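Chapter 3. Cooking with Steam

Steam cooks food gently and keeps its color. In this chapter we study how heat moves from water to food. 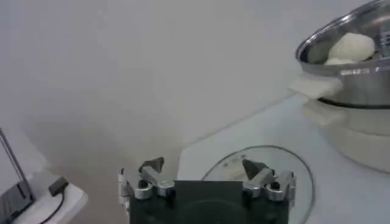
Figure 3.1 A round glass lid

Water must stay under the food.
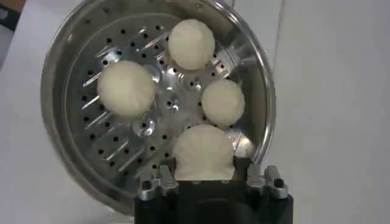
Steam needs an open way to rise. In a steamer plate, many small round holes let it pass. Fill the pot with 500 ml of water.

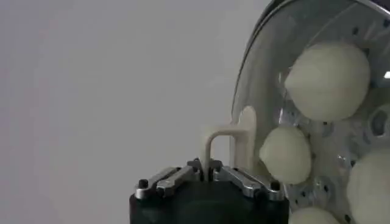 Why do vegetables keep their taste in steam?
They do not lie in water, so less flavor is lost.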